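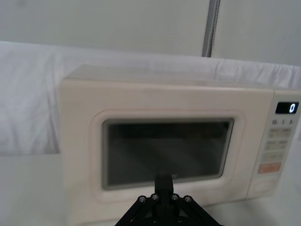 The microwave on its table, display at 0.

Progress report to the Plalden Fund
Shared kitchen, Olgate day centre
Prepared by Mylene Villanueva, May 20, 2018

1. Where we are

You asked for a short report on the kitchen part of the grant, and in particular on whether the new microwave is making any difference to how people use the centre at midday. My answer at this stage is that I don't know, and I would be wary of anyone who told you they did.

The application promised that a simple microwave would let members heat their own lunch, and that this would lead to more independence, longer visits and less waste. I did not write that part and I thought at the time it was a lot to hang on one appliance. It heats food. The rest has still to be shown.

2. Spending

The kitchen line of the grant is 593 pounds. The microwave, the table and the first lot of covered dishes have come out of it. So has the electrician's visit, which was not in the original budget and cost 50 pounds. I have moved that from the line for printed recipe cards, as nobody on the staff could tell me who the recipe cards were for.

Csonka, who supplied the kitchen goods, still owe us a corrected invoice. They charged delivery twice. I have written to them and will write again.

3. The choice of model

We went for a cream one with push buttons on a panel to the right of the door. Kadus, who advised us on equipment for older users, had recommended a model with two dials, and their note makes a fair case for dials: you can feel where they are set. Against that, several of our members have a push-button microwave at home and asked for the same sort here. I sided with the members. I am still not certain it was right.

My doubts are mainly about the printing. The labels under the display, 10, 1 and 5, are small and dark and sit close together, and a person who has left their glasses in their coat will be guessing. The four small buttons below them are beige on a cream panel, and so is the wide one under those. The orange button is the only one that stands out, and it is the one people go for first whatever they mean to do.

The door gives trouble of another kind. You press the panel at the bottom right to open it, and as it is the same cream as everything else, newcomers tend to pull at the door by its edge. One member told me she thought it was locked on purpose.

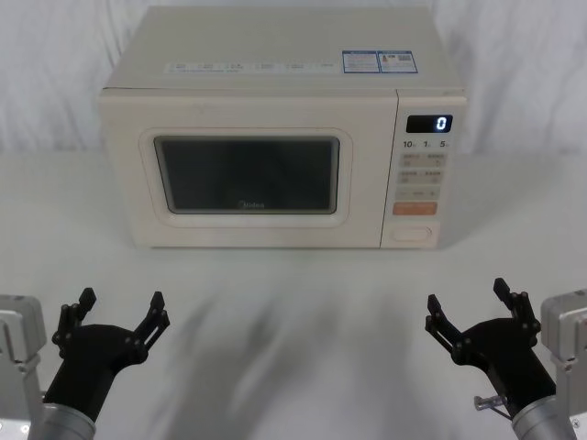
Midea microwave, front and top, with the stickers at the rear corner.

4. Training sessions

We have held 13 short sessions, each for a small group. People bring something of their own to warm, set the time, and take it out with a cloth. The sessions are liked. Whether they are needed is another matter – more than one person came back because they enjoyed the company and already knew perfectly well how to heat soup.

I would ask the Fund not to read attendance as proof of learning. We have no record of what people could do before they came, and I have said so at both review meetings.

The strip of labels along the front of the top has been no help in the sessions. The text is tiny and you have to lean over the appliance to try it. We now teach from a large-print sheet kept in the drawer. I would like to take the stickers off the top as well, but Csonka say to leave them on until the guarantee has been registered. That has been "in hand" for longer than it should take.

5. What was promised and not done

The food waste log was started and then dropped. It relied on staff weighing leftovers at the busiest part of the day, and the few entries we have are no use to you or to us. I don't propose to restart it.

Raised stickers for the buttons have been ordered. I would like to see them in use before making any claims.

6. Until July

We will keep the sessions going, fit the raised stickers, and ask members who did not attend why they stayed away. That last question was missing from the plan, and I think it will tell us more than another attendance sheet. The next claim will follow once the Csonka invoice is settled.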